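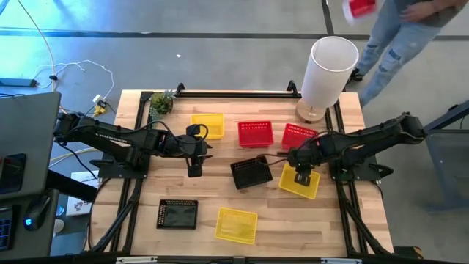
双臂台上的网格小筐，黄、红、黑三色，右侧夹爪下方的黄筐歪着。

夹爪擂台，第二回合

上期说过，Prarnville 实验室要给双臂台换夹爪，候选两家：一家是用了很久的 Buckley 两指平行夹爪，一家是销售口中“基本不用调”的 Zenus。凡是听过“基本不用调”这五个字的同事，都自觉把晚上的安排往后挪了挪。

题目由 Uzma Awan 出：把小网格筐按颜色归拢，同色的叠在一起。她挑这种筐是有私心的。筐壁全是窟窿，筐沿又薄，深度相机看过去像一团雾，指尖夹上去像捏一片饼干。要是拿实心方块来比，两家都能考满分，大家鼓掌散会，什么也没学到。

两款夹爪各跑了 30 轮，用同一套控制器、同一份示教数据。Buckley 顺利叠完 19 轮，Zenus 在没调之前只叠完 4 轮。销售听了结果很镇定，说那 4 轮很漂亮。

问题主要出在指垫。Zenus 原配的指垫偏硬偏宽，夹筐沿的时候先碰到旁边那一格网眼，筐就跟着转，转完控制器还一脸笃定地往下走。Kuldeep Kaushik 把指垫削窄，外面贴了层硅胶，手艺介于精密加工和包饺子之间。改完以后转筐少多了，正式成绩要等重跑完 30 轮再登，他本人目前只肯用眉毛表态。

黑筐另有一笔账。臂是黑的，夹爪是黑的，底板也是黑的，腕部相机对黑筐的态度大体是“你说有就有吧”。Dulce Zamudio 把曝光往上提了一档，黑筐倒是看见了，浅色木台面随即亮成一片雪地，黄筐的边又不见了。现在的折中办法是按颜色分两次取图，每轮因此慢一些，控制组表示理解，语气不太像理解。

台角的绿植和台灯照旧留着。Sizwe Hlongwane 坚持台面上要有点“生活气息”，好让策略学会别碰不该碰的东西。有人提议把它们列入耗材预算，他没有笑。

线缆的事也提一句：Zenus 的转接线比 Buckley 的长，臂往台中央伸的时候容易垂下来蹭到筐。扎带在第二个抽屉，用完请补，上次打开只剩一把剪下来的尾巴。

全部日志共 366 段，已经放进共享盘的 Dorkthorpe 目录。文件名里带“最终”的有好几份，请以 Anoma Karunaratne 整理的那份为准，她那份不带“最终”。想看原始关节数据的直接找她要权限，别再从别人电脑上拷。

下一回合打算把筐换成软布袋，两家销售都已知情，其中一家问能不能换成方块。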